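Stulton Milk Drinks and Fruit Syrups - read me first

Welcome, and thank you for looking in. This folder holds 178 home recipes for milk drinks, drinking yoghurts, cordials and fruit syrups, gathered from households in Stulton and the lanes out towards Pivside. It began as a shoebox of cards on top of my fridge, became a spreadsheet one wet April, and has been growing at its own pace ever since. You are very welcome to cook from it, print it, teach with it or pull it apart to see how people write down what they drink.

What's in the folder

recipes.csv - one row per recipe, 178 rows
households.csv - one row per kitchen, 20 rows, no surnames or addresses
fruit.csv - the spelling of each fruit as written, next to the spelling I settled on
notes.txt - everything that would not fit anywhere else, and rather more of it than I'd like

Each recipe row has 13 columns. The first few are what you'd expect (title, household, main fruit, season), and then come the ones I fretted over, such as "sweetness as described" and "how long it keeps, according to the cook". Please do read that last one exactly as it is worded. It records what somebody's aunt swore by, and it should never be taken as advice on food safety.

Quantities appear twice. The column called amount_written has whatever was on the card, so you'll meet "a good jugful", "the blue cup" and "enough". The column called amount_ml has my conversion where one was possible, and is left empty where it wasn't. I did try measuring the blue cup, but the family owns two of them and they don't agree.
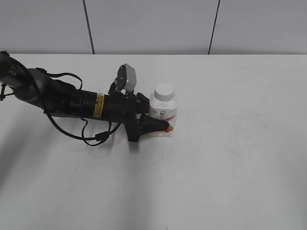 Miklós Hegedűs wrote in to say that the empty cells had tripped him up: I averaged the whole millilitre column before noticing that a blank had been read as nought, and my strawberry milk came out at barely a mouthful. Could you put a word in there instead?

I've thought about it and I'm leaving the blanks alone, as several people have scripts that rely on them, but there is now a twin column called amount_known which simply says yes or no. Filter on that first and you should be right as rain. Thank you, Miklós, and I'm sorry about the mouthful.

How the recipes were collected

Most came by hand. I'd sit at the kitchen table with whoever had offered, copy the card out, and read it back aloud, and quite often the reading back was where the real recipe turned up ("oh, I never do that bit"). Where the spoken version differed from the card, both are kept, with the spoken one marked B after the recipe number. Femi Nnaji typed up the Pivside cards and caught a great many of my slips, including a rhubarb syrup I had filed under fish.

Strawberry is far and away the fruit people wanted to talk about, followed by blackcurrant, and then a long tail of things like medlar and quince that one household makes and everybody else has only heard of. The drinking yoghurts are mostly strawberry too. Some cooks sieve out the pips and others think sieving is a sin, so there's a yes/no column for it, and you may draw your own conclusions. 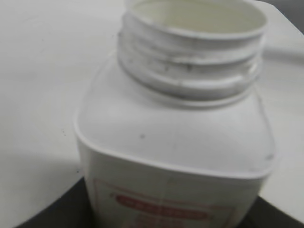 KNOWN GAPS AND ODDITIES

Five recipes have no household. They were on loose cards in the bottom of the box and I haven't found anyone who'll own up to them. They are all rather good, so in they stay.

Winter is thin. People were busy, and so was I, and nearly all the visits fell between the first strawberries and the last of the blackberries. If you are counting recipes by season, please bear in mind that you are partly counting my afternoons.

"Cream" means at least three different things in this collection, and I gave up trying to sort them. The Marchetti syrup, which several cards mention, is a family name for a lemon and sugar base and is written out in full in notes.txt. Search for "Marchetti" and read the B version as well - it has half the sugar.

Dialect words are left as they were said. Where I had to guess at the spelling, there is a question mark after the word.
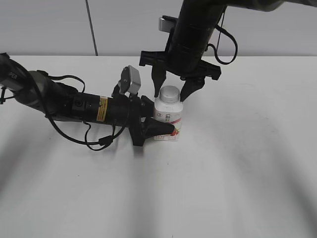
Fig. 3. Small bottle with a screw cap and a strawberry printed on the front.

Using and sharing

Do what you like with the recipes so long as you say where they came from, and please don't try to work out which kitchen is which. Two households asked for their rows to come out after the first release, so if you have an old copy, kindly swap it for this one.

The files are plain text, saved as UTF-8, and open in any spreadsheet program. Femi keeps a copy on the Gurkance server as well, refreshed whenever this one changes, usually by the following morning. Corrections are always welcome, particularly from anyone who makes medlar syrup, as the method in row 20 stops halfway down the card.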